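4 Perception of the cloth state

The planner described in Section 3 needs to know two things at every step: where each gripper is with respect to the cloth, and which layer of the cloth the gripper is holding. The first question is mostly solved by the marker plates and the tracking system. The second one is much harder, and it takes up most of this section. We use a head view and the views from the grippers together, and the module which combines them is called Skatlow. Dark garments are treated separately in our evaluation, as they gave the largest errors in the first version of the module (Figure 4).

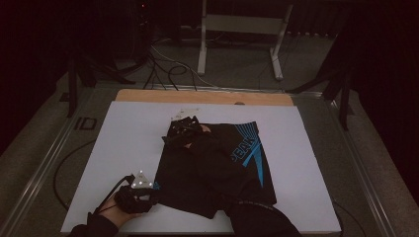
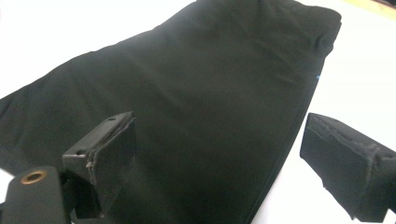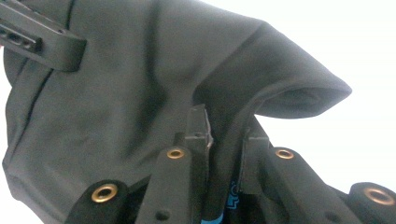 Figure 4: Views of dark cloth, from the head camera (top) and from cameras on the hand-held grippers (middle and bottom).

4.1 Input streams and time alignment

Every demonstration is stored as a set of image streams, a pose stream for each gripper, and a jaw opening signal. The streams do not share a clock. In the first recordings at Hidesholm we trusted the arrival time on the host computer, and this was a mistake: when the disk was busy the images were stamped late while the poses were not. The effect was small for slow motion, but for a quick pull of the cloth the gripper pose was already ahead of the image.

We now estimate one offset for each stream and each recording. The operator closes and opens both grippers twice before touching the garment. The jaw signal gives a clear pattern, and the same pattern can be found in the gripper image by tracking the inner edges of the fingers. The offset is the shift that gives the best agreement between the two patterns. For the head camera we use the motion of the marker plates in the image and compare it with the projected poses. If the best agreement is weak, the recording is put aside and checked by hand. We do not correct for drift inside one recording, and our recordings are short enough that we never saw a need for it.

4.2 Masking the fingers

In a gripper view, a large part of the image belongs to the gripper itself. With light cloth the separation is easy. With black cloth the fingers and the garment have nearly the same brightness, and a network trained only on colour often joined them into one region. The planner then received a cloth outline which followed the finger, and it placed the next grasp on the finger.

The fingers move along a known path with respect to the camera, so their shape in the image depends only on the jaw opening. We therefore made a table of finger masks, indexed by the jaw opening, from images of the gripper in front of a bright sheet. During use, Skatlow reads the jaw signal, takes the two nearest masks and mixes them. The result is passed to the network as an extra channel. We do not remove the masked pixels from the image. In an early test we did so, and the network became poor at the places where cloth lies against the finger, and these places matter the most for the grasp.

The pads on the fingers become worn with use and their outline changes slowly. A mask made with new pads is too tight for old ones. We enlarge all masks by a small margin and make the table again when the pads are changed. Precious Baluyot suggested to learn the margin from the data, and we tried this, but the gain was too small to keep the additional code.

4.3 Cloth outline and layers

The segmentation network works on the head view and on the gripper views with the same weights. It gives for each pixel a cloth probability and an edge type. We use three edge types: outer edge, fold edge and hem or seam. The outer edge is where the cloth ends and the table begins. The fold edge is where the cloth turns back over itself. The third type was added late, after we saw that seams were often reported as folds, in particular on sleeves.

Training used 3000 labelled images. The labels for the outer edge were made quickly, but the fold edges took a long time, and two labellers did not always agree on them. When the cloth is bunched, it is in many cases not possible to say from one image whether a line is a fold or only a deep wrinkle. We allowed the label "unsure" and gave these pixels no weight in the loss. Before this change the network was too confident on wrinkled cloth.

Printed graphics need special care. A strong line in a print can look like an edge, and on a crumpled shirt it is broken into pieces which point in different directions. We changed the contrast of printed areas during training so that the network could not depend on them. We considered using the print as a landmark, as its position on the garment is fixed, but many garments in the Hiltivthorpe set have no print at all, and we wanted one method for all of them.

4.4 Combining the views

The head view sees the whole garment but it is blocked by the hands and arms of the operator. The gripper views see little of the garment, at close distance, and usually from a low angle. We keep a height map of the work surface and write the output of each view into it. Each cell holds a cloth probability, an estimated number of layers and the time of the last update. A gripper view is allowed to change only the cells near its own fingers. This rule looks strict, but without it a small error in the gripper pose could move an outline far away on the other side of the board.

Cells that have not been updated become less certain with time. The rate depends on the jaw signal: when no gripper is holding cloth, the cells keep their value almost without change, and when a gripper is closed and moving, the cells near the line between the two grippers lose certainty fast. The planner may ask for a new look if the cells under the next grasp are too uncertain. In this case the arm stops and goes back to a viewing pose before it continues.

4.5 Evaluation of the grasp state

We tested the module on 414 recordings that were not used for training. For each grasp, the module had to decide if the gripper holds nothing, a single layer or several layers. We compare with the method of the Dimaculangan project, which uses the head view only, and with our own network without the finger masks.

On light garments the three methods are close to each other, and the choice between them is mostly a question of computing time. On dark garments the head view alone is often wrong as soon as an arm covers the collar or the sleeve. The version without masks recovers a part of these cases but adds a new error: it reports cloth between the fingers when there is none. With the masks this error becomes rare. The remaining failures are nearly all confusions between one layer and several layers, and they happen when the cloth is rolled at the edge before the grasp.

We looked at these failures by hand and sorted them by the jaw opening. A rolled single layer of thick jersey can be as thick as a double layer of a thin shirt, so the opening does not separate them. A short sequence of images before the closing of the jaws would probably help, and our present module looks only at the last one.

4.6 Running time and tools

The height map is updated at the rate of the head camera. The gripper views are processed only when the jaws are moving or when the planner asks for it. This saves much time and did not change the results in a way that we could measure. When the network is late, the planner uses the old map and the certainty goes down by the rule given in Section 4.4, so there is no separate treatment of lost images.

For finding errors we wrote a small viewer which plays all streams on one time line and draws the projected outline on each of them. A wrong offset is visible in it after a few seconds. Before we had the viewer, we spent several weeks in April and May on a planner fault which was in fact a wrong offset in one gripper stream. The viewer keeps the last 300 map updates in memory, and the user can step backwards from a failed grasp to the update in which the layer count became wrong.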